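Surface preparation (coatings)

Surface preparation is the work done on an object before paint, powder or another coating is put on it. It includes cleaning, removing old coatings, smoothing, and making the surface slightly rough so that the new layer can hold. In the painting trades it is often considered the most important part of the job, and it usually takes more hours than the painting.

Purpose

A coating holds to a surface in two ways. The first is mechanical: the liquid flows into very small scratches and pores and becomes hard there. The second is chemical, when the coating and the material under it attract each other. Both are disturbed by grease, dust, salt, wax, loose rust and moisture. A thin film of oil from the hands can be enough to make small craters in the finish, which painters call fish eyes.

Preparation also has influence on the appearance. Gloss paint shows every scratch and hollow under it, and for this reason it needs a finer preparation than flat paint. Dark colours are in this respect more demanding than light ones.

History

Old painters rubbed wood and plaster with sand, pumice, shark skin or the stems of horsetail plants. Paper covered with crushed glass was sold in the nineteenth century, and from this comes the name "glasspaper", which is still heard in Australia beside the more common "sandpaper". Blasting with sand by means of steam or air appeared in the same century and was first used on glass and stone. Because dust from silica sand causes a serious disease of the lungs, many countries have restricted its use, and other grains such as garnet and crushed slag have taken its place.

Methods

Degreasing is normally the first step. If an oily surface is sanded before it is cleaned, the oil is pushed into the scratches and is then much harder to remove. Water with detergent is sufficient for many household objects. For metal parts from workshops a solvent is used, with two cloths, one for putting it on and one for taking it away before it dries.

Sanding is done by hand or by machine, beginning with a coarse grain and continuing with finer ones. The grain number rises as the grain becomes smaller. In her course notes for apprentices, Olga Medina advises not to jump over more than one grade, as the deep scratches of the first paper will otherwise stay visible.

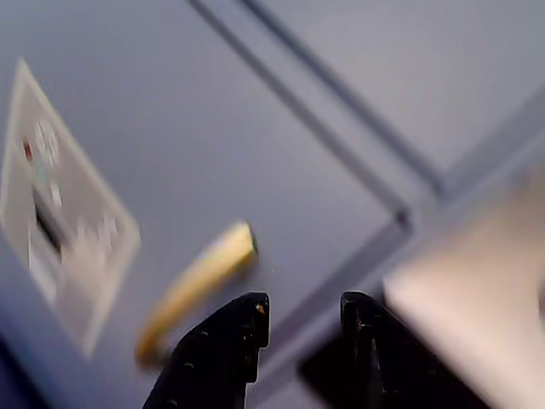 Filling comes after the first sanding. Dents and holes are closed with a paste, which is left to harden and then levelled with a flat block. Flat areas are the easier part of this work, and the places where two planes meet or where a panel is divided by a joint need more attention. Long parallel grooves, like the dark pair that runs diagonally over the grey-blue surface and bends before it meets a seam, should be kept clear of filler, and a folded piece of paper serves for sanding inside them. Raised edges are sanded lightly and last of all, as the coating there becomes thin very quickly. Plates and badges are taken off where possible, or else covered with tape along their border.

Blasting is preferred for steel structures and for parts with complicated shapes. The pressure and the grain are chosen according to the metal, and thin sheet can be bent by too strong a blast.

Chemical treatment is common in factories. Steel is often given a phosphate layer, and aluminium a conversion layer, before powder coating.

Testing

The simplest test is to wipe the surface with a clean white cloth. In the water test, the surface is made wet, and the film of water should stay unbroken; if it divides into drops, grease is still present. In the cross-cut test, a grid is cut through the dry coating, tape is pressed on it and pulled away, and the amount of lost paint is compared with a chart.

In a trial at the Colton paint school, described by Harpreet Cloutier, 191 painted panels were tested in this way. Of these, 9 lost paint over most of the grid, and 8 of the 9 had been painted without degreasing.

Safety

Coatings in older houses can contain lead and should not be sanded dry. A mask suited to fine dust is needed for all sanding work, and solvent cloths must be spread out to dry in open air, away from flame.

See also

Primer (paint)
Abrasive blasting
Powder coating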